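Barport Ferry and Waterbus Stops: data card

This dataset describes the landing stages of the public boats in Barport and on the two banks of the Romen, with the prices, the hours and the access conditions a visitor needs for planning a day on the water. It was made for small travel websites, for hotel desks and for students who want a clean table to practice with. It is not a live timetable. If you need to know whether the 8:40 boat is late, please ask at the stage.

What is inside

stages.csv has one row for each landing stage. There are 17 stages in the present version, and two of them are used only in summer.
lines.csv has one row for each boat line and direction.
fares.csv has the ticket prices by type of passenger.
connections.csv gives the walking links from a stage to the nearest bus stop, tram stop or parking lot. It has 1,600 rows, and it is the largest file.
notes.txt holds remarks which did not fit in a column.

All files are in UTF-8, with a comma as separator and a point as decimal sign. An empty cell means that we do not know the value. It never means zero.

Main columns of stages.csv

stage_id: a short code, for example CHV for Chauvin. The codes are ours and do not appear on the signs.
name_sign: the name exactly as painted on the sign, with its accents.
name_common: the name that local people use, when it is different. At Fana everyone says "the Old Slip," so you will find both.
lat, lon: position of the gangway, not of the ticket office. In Chauvin these two are far enough apart to miss a boat.
ramp_slope: steep, medium or flat, at low water. At high water almost every ramp is flat.
bike_allowed: yes, no, or off_peak.
shelter: yes or no. A tree is not counted as a shelter.
ticket_on_board: yes or no.
checked_by: initials of the person who visited the stage.

How the data was collected

Mireille Caron and Bastien Hamel visited each stage on foot, once on a weekday and once on a weekend. They filled in a paper sheet on site, and Sylvain Lecomte typed the sheets in the evening. The walking links were then computed from the open street map of the town and corrected by hand in places where the computer wanted to cross a closed quay.

The ramp slope was judged by eye. We wished to measure it, but the level we bought did not survive the first week. Two people had to agree on the word, and when they did not agree, the steeper word was kept.

Fares were copied from the boards at the ticket offices. The boards and the printed leaflet do not agree about the price for children of 12 years, who are a child on one and an adult on the other. We followed the board.
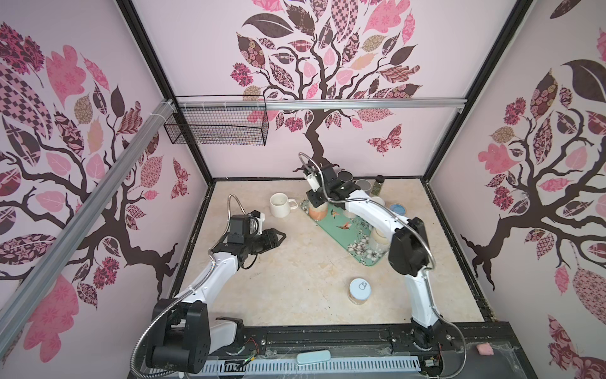
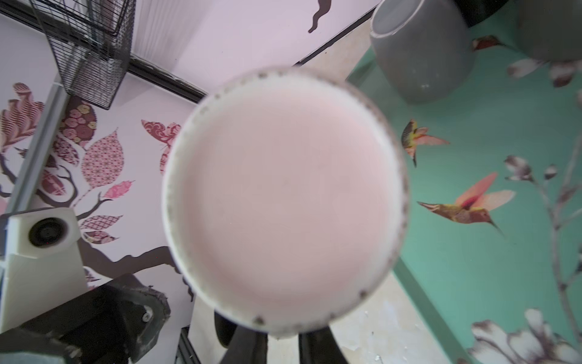
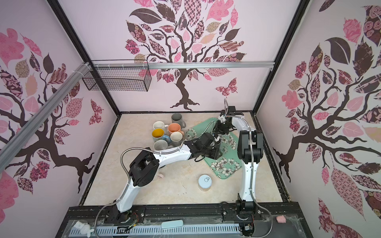
First and third: the booth with the pink walls. Second: a white cup with a pink liquid, from the wrist camera.

Loading the files

Any spreadsheet program can open the tables. Please import stage_id as text. If you do not, some programs will read the code for the March quay as a month and change it without a warning.

To find the fare for a trip, take the zone of the first stage and the zone of the last stage, then look for the pair in fares.csv. The order of the pair has no importance. The return ticket is a separate row and it is not always the double of the single one.

Known problems

The stage at Fana was moved by one dock in November. The position in stages.csv is the new one, but part of the rows in connections.csv were still computed from the old one. Those rows have the value "old" in the column basis. You can drop them or add two minutes.

The night boat is missing. It runs only on request, and we could not decide how to write this in a table. Margaux Tessier has a proposal, see the open issues.

Walking times suppose a person without heavy luggage. On the Romen side the pavement is of round stones, and with a suitcase on wheels it takes much longer.

The column shelter says nothing about seats. Several visitors wrote to us about it, and they are right, but it would ask for a new visit to every stage.

Who should not use it

Please do not use these files for safety on the water, for planning emergency access, or to promise a wheelchair user that a certain boat is possible. The slope changes with the level of the river and the crew has the last word.

Size of use

We count around 2,000 downloads until now. Most come from people who build a map for one holiday house or one campsite, and this is exactly the use we had in mind. A copy with translated column names is kept by Aurélien Huet. It sometimes stays one version behind this one.

Corrections

If you find a mistake, open an issue with the stage_id and the day of your visit. A photo of the fare board is very helpful when the matter is a price. Please send one issue for each stage, even when the mistake is the same at several stages.

License

You may copy, change and republish the tables, also for commercial use, if you name "Barport Ferry and Waterbus Stops" as the source. The file notes.txt has the same conditions.

Last updated: 3 August 2026

Related
Barport Tram Shelters
Romen Towpath Surface Survey
Park and Ride Lots, Chauvin and Fana
Luggage Lockers near the Quays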